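# The Robot That Passed Its Test and Still Got It Wrong

Robots make mistakes. You might not guess that from the videos, because the people who build robots like to show you the good tries. A robot folds a shirt! A robot turns on a faucet! You hardly ever get to see the try before that one, when the shirt ended up on the floor.

So let's look at a mistake. It happened at a company called Brunadeo, in a town called Purkside, and it was about the most boring job you can think of: turning on a faucet.

## Easy for you

You can probably work a faucet with your eyes half shut. You put your hand on the lever, you push, and when you feel it move you stop pushing. If it's stiff, you push a little more. If it's already open, you leave it alone.

You don't plan any of this. Your skin and muscles send messages to your brain the whole time, and your brain makes lots of tiny changes.

A robot arm has motors in its joints. It goes where its program tells it to go. Some arms can feel when they bump into something and some can't, and even the ones that can have to be told what to do about it.

## What went wrong

The Brunadeo robot was run by a program named Tumico. Before anybody let Tumico move a real arm, it had to practice in a simulation. A simulation is a make-believe world inside a computer, a lot like a video game. If the arm crashes in there, you press a button and start over.

Tumico had 100 tries in the simulation, and it turned on the faucet every time. People were very pleased. Somebody wrote "ready" on the plan.

Then they tried it with a real arm and a real faucet, and in the first 30 tries the robot worked the lever only 6 times. On most of the others, the finger came down beside the lever and pressed on nothing. Once it came down too hard and the lever bent.

The odd part is that the robot reported "finished" after all of them. Yes, even the one with the bent lever.

## Was the robot lying?

No. Lying means you know the truth and say something else. Tumico had no idea what the truth was. It had been told to move the finger to a spot, push down, and then say "finished." It did those things in that order. It never checked whether the lever had moved, because checking wasn't in the program.

When a machine says "finished" or shows you a green light, it's fair to ask what it checked before it said so. Sometimes the answer is "not much."

## Looking for the fault

A team from a company called Szulc came to help. They went back to the simulation and watched the faucet job again, slowly, one step at a time.

In the make-believe world, the faucet is mounted on a plate on a table, and one finger of a black gripper points straight down over the lever.

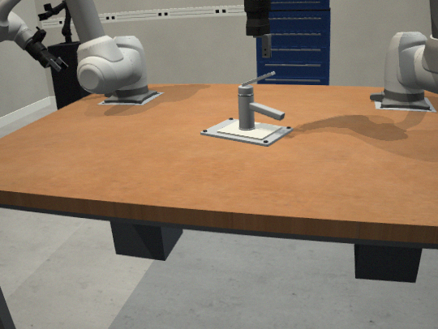 The gap between a finger and a lever is small, so there isn't much room for being wrong. In the simulation, that was fine. The computer knew exactly where the lever was, because the computer had put it there.

In the real room, someone had unscrewed the plate to clean the table and screwed it back a tiny bit to one side. The difference was roughly as wide as your little finger. You would have moved your hand over without thinking. Tumico didn't know there was anything to think about.

There was a second fault too. The pretend lever was loose and easy to move, and it could never bend. Real metal bends. So the program had never learned that pushing too hard was a problem - in its world, it wasn't one.

## How they fixed it

First, they made the simulation messier. The faucet was put in a slightly different place on each try, and the lever was sometimes stiff.

Next, they gave the real arm a limit. If it has to push harder than that, it stops.

Last, "finished" now has to be earned. The program looks to see if the lever moved. If it didn't, the robot has to report "not finished," and a person comes over.

After that they ran another 30 tries with the real faucet. It went a lot better, but some of them still failed. The company calls the robot "reliable" now. I would like to see it work on a faucet it has never met, in a kitchen with a sponge in the way, before I used that word.

## Staying safe

A bent lever is cheap to replace. A hand isn't. An arm that pushes on the wrong spot will push on whatever happens to be there, so people stay out of its reach while it's switched on. If you ever visit a place with robot arms:

- stay behind the line on the floor
- find out where the stop button is
- don't reach in, even if the arm looks still - it may only be waiting for its next instruction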